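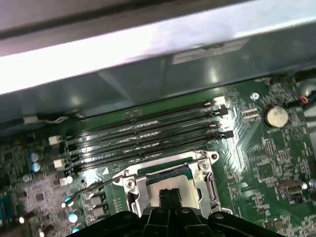
SLIDE 1. Where the planner gets its frame

Speaker notes, A. Obi, Brastgate controls meeting, 23 Feb 2020
Filed under: Motion Planning, Robot Software
2 comments | 11 shares

Open with the problem. The wrist view gives plenty of texture: slots, clips, socket bracket, coin cell. Very little of it is stable under the lights. The heat spreader and the chassis edge both wash out, and the old detector was using both as anchors.

Say what Cinau is, briefly. Cinau is the layer between the camera drivers and the planner. It publishes one board frame with a covariance, and the planner refuses to move inside the case if the covariance is stale or too large.

SLIDE 2. Anchors

We now fit the board pose from the memory slots first. Long parallel lines, dark on green, good contrast even with glare along the edges. The socket bracket comes second, as a rotation check only. The battery is a weak third. It is round, so it gives position and nothing else.

If asked why not the silkscreen: too fine at working distance, and it differs between board revisions.
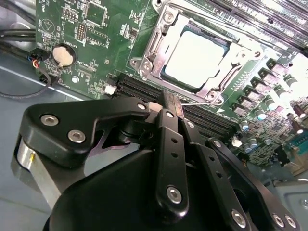 Fig. 2. Wrist camera view, gripper over the memory slots.

Point out how much of the image the hand takes up. The lower half is linkage and housing. Earlier builds masked this with a fixed polygon, drawn with the fingers open. When the fingers closed, the polygon was wrong and screw heads leaked into the feature set as circles. Hollis Kasprzak replaced it with a mask rendered from the joint state. It costs us 3 ms per cycle and removed that whole class of bad fits.

SLIDE 3. Planning inside the case

Two cameras, two jobs. The fixed camera handles the coarse approach and the collision model. The wrist camera handles the last part of the descent. Handover happens at a set height above the board plane, read from the config file. Do not tune it by hand on the rig.

The collision model is boxes. Drive cage, power supply, outer shell and graphics card each get one, inflated by 5 mm. Cables are the awkward part.

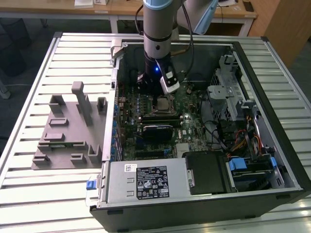 We tried meshing them from depth and the result changed on every frame. What runs now is a keep-out volume drawn over the harness region, and the planner treats it as solid. It is conservative and it does block some valid grasps on that side. Escobedo, the offline replay tool, logs each blocked grasp with the volume that caused it, so we can see what the box is costing us.

Planner settings, if there is time:
- sampling planner for the approach, straight line in Cartesian space for the descent
- wrist roll limited during descent so the cable on the arm does not wind up
- elbow kept on one side for the whole task
- replanning allowed above the handover height only

SLIDE 4. Control near contact

Below handover we switch from position control to admittance control. Stiffness is low across the slots and higher along them. The direction comes from the board frame, so a bad frame makes the compliance point the wrong way. That was the November fault. It looked like a force sensor problem and we lost about 11 hours on the sensor before anyone plotted the frame.

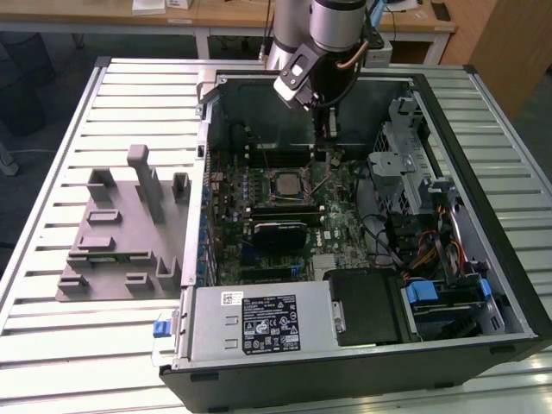

The fix was small. The controller latches the board frame at handover and ignores updates until the hand is back above the line. Stokska, the task executive, owns the latch and will not release it on a timeout alone. It needs a height reading as well.

Known gaps: no check that the case itself has shifted after latching, and the fixed camera loses sight of part of the board when the arm is down in the case. Amos to file both as tickets before the next release.

Leave the last few minutes for questions. Replay logs are on the team share under Escobedo, sorted by build.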